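*Laundry room tips for anyone sharing the floor with a robot. Last gone over Jan 10, 2025.*

If you've just started on laundry duty at Clestcombe, welcome! Most of what follows is good housekeeping with a few extra habits for working next to an arm that can't hear you say "hang on a second." I've kept it all on one page so you can tape it up by the soap shelf.

**Before you start**

Wipe the clear dome with a dry microfiber cloth, and please, no glass spray (it leaves a haze, and a hazy dome makes for a clumsy grab). While you're down there, check the small bolts on the fingers with your own fingertips. If one turns, it needs tightening before anything else happens.

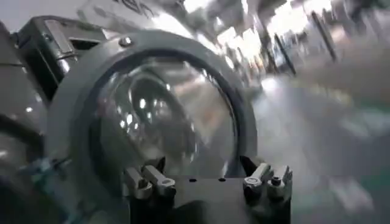 Then walk the cables from end to end. A cable should lie flat, well away from where you'll be stepping, and never under a basket. We use the Andideck checklist for this, form 2461, and I know it looks fussy the first time through, but after a week you'll do it while humming.

**Sorting and loading**

- Keep one kind of fabric to a basket. Mixed loads are slow for people and slower for grippers.
- Turn pockets out by hand. Coins and lip balm are still our job.
- Stay 60 inches back while the arm is moving, and 2 people at most inside the line.
- Say "clear" out loud before you press go, even when you're alone. It's a good habit to have when you aren't.

**Baskets and labels**

Where you set a basket matters more than you'd think. The Desley rules ask for it to go down in the same spot every time, handle up, with nothing stacked on top, and I've come around to agreeing with them. 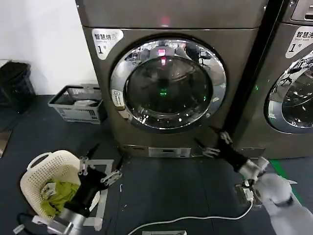 Numbering your machines is the cheapest tip on this page, and it saves so much pointing and shouting! Put the number up high on the front, where a basket won't cover it, and use that same number in the logbook. Dryer 1 and washer 1 stand side by side with their labels near the top, and that's the pattern to copy if you're setting up a room of your own. Leave care tags on, too, like the little white one on the green garment in the basket, and read them before you choose a cycle.

**Upkeep**

Clean the lint screen after every load. The Diekmann pads get changed at 3000 grabs or in May, whichever comes first, and the spares are in the drawer under the sink.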